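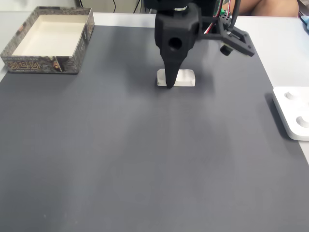

In praise of the small, plain eraser

I have an opinion about erasers, and my family would like me to put it somewhere other than the dinner table, so you're getting it.

We should all be writing in pencil a lot more than we do. Grown-ups, I mean. Kids get pencils until somebody decides they're ready for ink, and then it's treated like a promotion, and most of them never go back. I went back in my forties and I'm a little bit evangelical about it now (my sister has stopped asking what I want for my birthday, she just buys pencils).

What got me started was a class. Li-hua Pan teaches drawing on the upper floor of the old Clorkance building, and I signed up one May thinking I'd learn to draw my dog. I did not learn to draw my dog. What I learned was that I was scared of making a mark. I'd sit there with my nice fresh page and fiddle with the sharpener. Li-hua walked by, looked at my blank paper and said, "You know you can rub it out, right?" Then she kept walking. I was kind of offended! I had known that since I was five. But I hadn't been acting like it.

So I drew a terrible dog leg and rubbed it out, and drew another one, and that was the evening gone, and I drove home happier than I'd been in weeks.

Now, the objection I always get is that we already have this on computers. Delete key, undo, done. And sure, I use those all day long, I'm not writing this on parchment. But undo is too clean. It takes the mistake away and takes your memory of it too. When you rub out pencil there's a ghost left on the paper, a little dent where the line was. You can see you tried the shelf at that height already. You can see you spelled "necessary" with two c's again. I find that useful and also sort of companionable, like the page was there with me.

There's the effort, too. An eraser makes you work a bit for your change of mind. You have to hold the paper down so it doesn't crumple, and scrub, and brush the crumbs off, and in those few seconds you get to ask whether the thing you're taking out was really so bad. I've saved a couple of decent sentences that way. I've never once saved a sentence from the delete key, my finger is much too fast.

My friend Hsin-yi Sin disagrees with nearly all of this. She does the books for a flooring company called Hedlund and she writes in ink, black ink, and when she gets something wrong she puts one line through it and writes the right thing next to it. Her argument is that a mistake should stay where people can see it. For ledgers, I give her that completely. I do not want my bank using a pencil. But she does her grocery lists the same way, and her birthday cards, and I've received a card from that woman with the word "forty" crossed out, and I think there's room for mercy in a birthday card.

We've been having this argument for years. She bought me a fountain pen to make her point and I bought her a box of 30 pencils to make mine. She tells me hers are in a drawer. My pen is in a drawer too, so I guess we're even.

Then there's the matter of which eraser, and here I get fussy. The pink nub on the end of the pencil is no good. It's fine for about a week and then it goes hard and shiny and just drags the gray around. And I can't stand the novelty ones, the fruit and the hamburgers, which smell wonderful and erase nothing. I had a strawberry one as a kid that put a hole right through my spelling test. You want a plain block that fits between your thumb and two fingers, and you want to use it all the way down. I have one by the phone that's now the size of a pea and I'm weirdly proud of it. The stationery counter at Piller sells them loose out of a tub, which is how it should be, and I usually come home with more than I went in for.

I know a pencil is a small thing to have feelings about. But I look at how careful everybody has gotten. My nephew spent an entire weekend unable to start a 500 word essay because the first sentence wasn't right yet. He was staring at a screen with a title on it. I gave him a legal pad and a pencil and told him to write 80 bad words, any bad words, and he groaned at me the way they do, and then he did it. He rubbed out most of them. A few stayed in. He'll tell you it was the pizza that helped, and maybe it was, there was a lot of pizza.

Li-hua is running the class again in the fall, 7 in the evening, and she'll let in anyone who can climb the stairs. I'll be there, still working on the dog. The Wultum bus stops right outside if you don't want to fight for parking. Bring your own eraser, though - I don't lend mine.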